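Sprechernotizen, Vortrag »Was kostet uns der Greifer wirklich?«

Folie 1
Hallo zusammen, schön, dass ihr am Dienstag so früh schon sitzt! Kurz zu mir: Ich mache bei Totik die Geräteplanung, also alles zwischen Wunschzettel und Rechnung. Heute geht's um den Tischarm — was wir kaufen, was wir mieten und was wir erst mal nur simulieren.
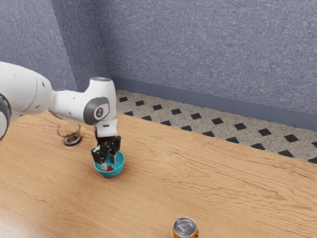 Zwei Angebote liegen vor, Griltomora und Mikkelsen. (Kurz fragen, wer beide gelesen hat.) Beim Arm selbst nehmen die sich wenig, der Ärger steckt im Zubehör: Ersatzfinger, Flansch, Schulung, Wartung ab dem zweiten Jahr. Bitte nicht nur auf Seite eins schauen, da sieht alles billig aus!

Folie 2
Für die Simulation haben wir 193 Stunden Rechenzeit eingeplant. Klingt viel, ist aber nach vier Wochen weg, wenn jeder mal eben was laufen lässt. Also: anmelden, eintragen, fertig.

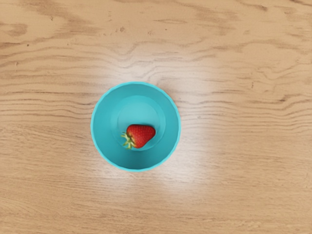
Mein Vorschlag wäre, bis März mit Zosavbridge zu rechnen und den Kauf erst danach freizugeben. Lieferzeit sind neun Wochen, das heißt, der Platz im Labor muss vorher frei sein, und Strom auch — den Fehler hab ich schon mal gemacht.

Folie 3
Budgettabelle zeigen, Zeile Wartung laut vorlesen. Dann Fragen, und wer die Tabelle haben will, schreibt mir einfach.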